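**The Parish Clock at Stesten**

The clock at Stesten had been wrong for so long that people set their lives by it. It ran 5 minutes slow in summer and a good deal slower in winter, and the bus company, which was sensible, had printed its timetable to suit. Brides were late by the church and on time by the clock. The pub closed when the clock said so, and on cold nights the landlord complained that he was working for free.

I was the council's clerk that year, a job I had taken for the quiet. In March a letter arrived from a firm called Grastex, offering to make the clock right for 900 pounds. The letter used the word 'accuracy' four times and had spelt Stesten with three s's in a new arrangement.

The council voted yes. I think they were tired, and it was nearly ten by the clock, so nearly quarter past by anything else.

A man came from Grastex with a ladder and a flask. He was up there for most of the afternoon, and when he came down he said the works had been made by Rebane, whose clocks were very fine, and that there had been a pigeon living in the part that mattered. He had moved the pigeon. He handed me a bill with a line on it for the pigeon.

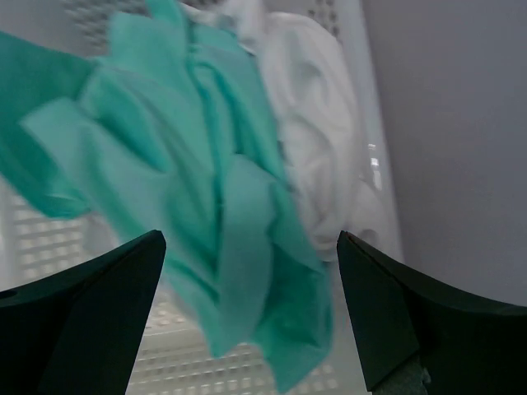 By the next morning we were all late. The bus went past the stop at the old time, which was now the wrong one, with my neighbour running behind it in her good shoes. The school bell rang to a playground with two children in it, both of them there by mistake. At the bakery there was a queue for bread that was still dough, and a short, bitter talk about whose fault that was. The baker said it was mine. I had only typed the letter, but I had typed it neatly, and people remember that sort of thing.

The village of Canier, over the hill, has never had a clock and was unbearable about it.

We held a meeting. It was called for seven, and 61 people came to it at three different times, each of them certain. A retired sea captain proposed that we all get used to it. He was shouted down by a woman who had been used to the other thing for 60 years and did not see why she should start again for the sake of a ladder. Somebody asked whether the pigeon could be got back. There was a laugh, and then a pause, and then I was told to look into it.

I wrote to Grastex. They answered on 15/10/2019, by which time the cold had come in, and said that they did not deal in birds. They could, however, make the clock wrong again, as a special job, for a further 900 pounds.

I read this out to the council. The chairman looked at the clock through the window for some time.

'Leave the hatch open,' he said, 'and put down some corn.'

I went up that evening with a torch and a paper bag. The pigeon was already there — sitting on the big wheel, going round very slowly, and looking at me as if I was late.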